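Stone marble manicure

A stone marble manicure is a style of nail decoration in which polish is applied to look like a cut slab of marble, with patches of related color crossed by thin pale or dark lines. It is usually done by hand with a fine brush over a soft or partly set base. It should not be confused with water marbling, in which drops of polish are floated on water and the nail is dipped through them, giving rings and swirls.

Other names include slab nails, vein nails and, in some salon price lists, simply "marble."

History

Painted stone effects were offered in salons well before they had a settled name. The nail artist Borghild Moen taught a version at the Murnemo training salon under the title "veining," and her handout was widely copied. Her original method used only white, gray and black. Brown, green and pink versions came later, when the polish maker Nordin sold a set of 12 shades labeled by stone type. The set was dropped after two seasons, but the shade names are still used by hobbyists.

The Colden nail art contest added a stone category at its June meeting. It drew 145 entries in its first year and 754 at its peak, most of them in white and gray.

Materials

A basic set consists of a base coat, two or three polishes in neighboring shades, one contrasting polish for the veins, a liner brush, and acetone or a blending liquid. Nurkix, a brand of slow-drying blending liquid, is often named in tutorials. Plastic food wrap or a torn makeup sponge may be used in place of a brush for the ground color.

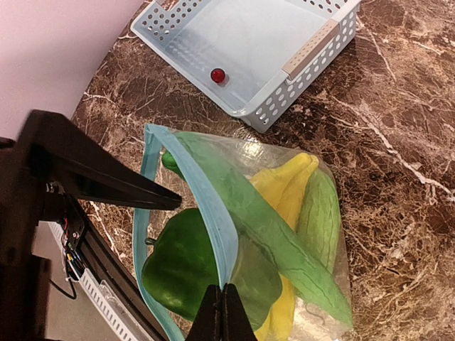
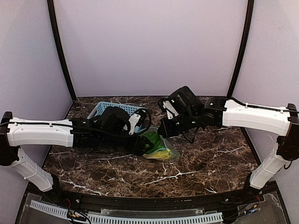 The ground color is laid first, in uneven patches, and softened at the edges while still tacky. White on gray is the most common scheme, and it hides small mistakes well. Brown stone takes more layers. A brown marble tabletop like the one in the first photo has dark brown, reddish-brown and tan areas lying next to each other, and the cream veining that crosses them is fine. On a nail this means three ground shades at least, with the reddish one kept to small areas, and veins drawn with only the tip of the liner.

Technique

The usual order is as follows.

A base coat is applied and left to dry completely.

One full coat of the middle shade is applied. Darker and lighter patches are dabbed over it before it sets, and a brush dipped in blending liquid is touched to the borders.

Veins are drawn once the surface no longer marks under light pressure. The hand is held loose and the brush rolled slightly between the fingers, so that the line changes width. Most veins run at a slant across the nail. A second, fainter set may branch from the first.

Some of the veins are blurred on one side with blending liquid. The rest are left sharp.

A glossy top coat is floated over the design in a single thick pass. Going over the same spot twice tends to drag the veins.

Gel polish can be used in the same way, but each stage is cured under a lamp, and blending has to be finished before curing.

Variations

Gold-vein designs use metallic polish or strips of foil in place of the contrasting color. Matte versions imitate unpolished stone and show brush marks more readily. Many wearers limit the pattern to one or two nails on each hand — an accent — and paint the others in a plain shade taken from the ground.

Common faults

Veins of even thickness look like cracks or wire. Too much blending liquid lifts the coat beneath and leaves bald spots near the cuticle. Repeating the same pattern on every nail is also marked down in contests.

See also

Water marbling
Tortoiseshell nails
Smoke nails
Liner brush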